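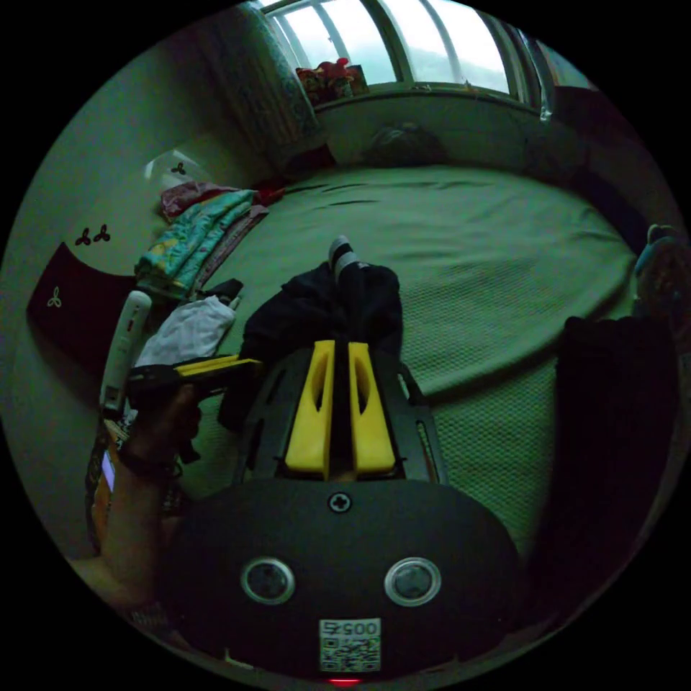
Trimetti Hand-Held Gripper, sold as a pair

We've had a lot of gripper handles across the bench here at MacLeod, and this is the pair we keep lending out and then having to chase up (you know who you are!). Each one sits in your own hand, with two yellow fingers out front on a black body, so you can work through a household job two-handed before you commit to mounting anything on an arm.

Bedding and clothing are where the finger shape matters most. The elongated hollows leave the yellow plates a little give when they close on a fold, and we much prefer them to the solid Varnov fingers on anything quilted. A jacket with a stiff stripe is a lovely test, if you've got one handy.

Weight per handle: 400 g
Finger length: 160 mm (167 mm with tips)
Handles per set: 2
Spare fingers: sold separately, yellow only

Do try both sides before settling on a grip, as your weaker hand will probably want the strap a notch looser. 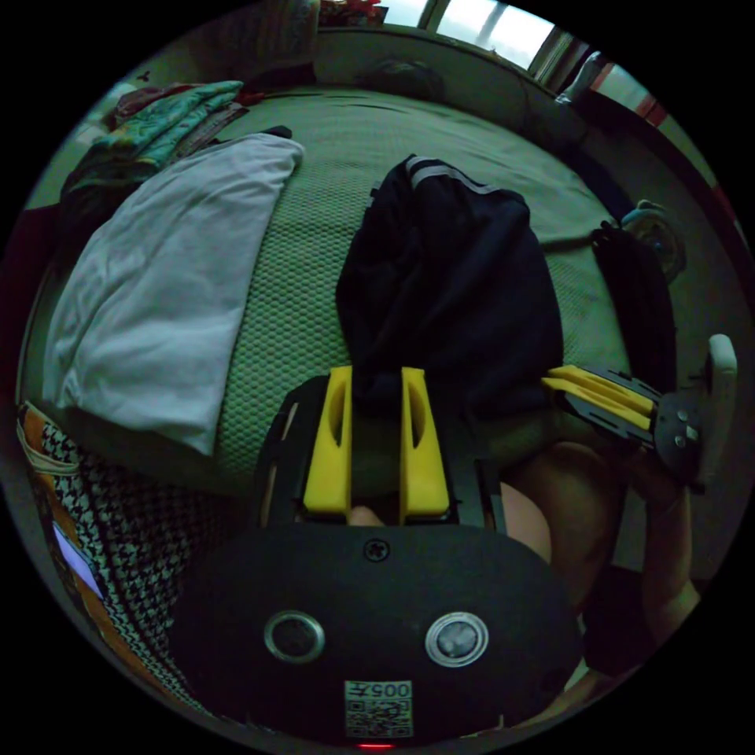 Rhonda MacPherson wrote in to say she ran hers against the Trudside set for most of December and found the Trudside quicker on towels, but went back to the Trimetti for jackets and anything with a zip. She'd like a softer trigger spring, and we've passed that along.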